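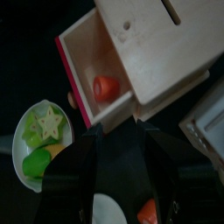

*A toy kitchen drawer and a bowl of toy food, seen from the gripper at Arwood.*

Work on a collection of robot examples has passed its halfway point at Arwood, with 344 of a planned 400 recordings now saved – enough for a first round of training to begin.

Each recording covers one short task at a toy kitchen unit, such as putting a piece of toy food in a drawer or moving it to a bowl. An operator guides the arm by hand controls while a small camera close to the gripper records the view. The system will later be trained to copy the movements.

Kimie Kudo, who runs the sessions, said the drawer tasks had been the slowest to record.

"The knob is small and you have to come at it fairly straight," she said. "We keep the poor attempts as well, but they are labelled separately."

The pieces are moved between recordings so that the system does not learn a single layout. Six operators have taken part so far, working in shifts from Wednesday.

The remaining recordings are due to be finished in November. Koyama, which is paying for the work, will then test the trained system on a second kitchen with a different drawer.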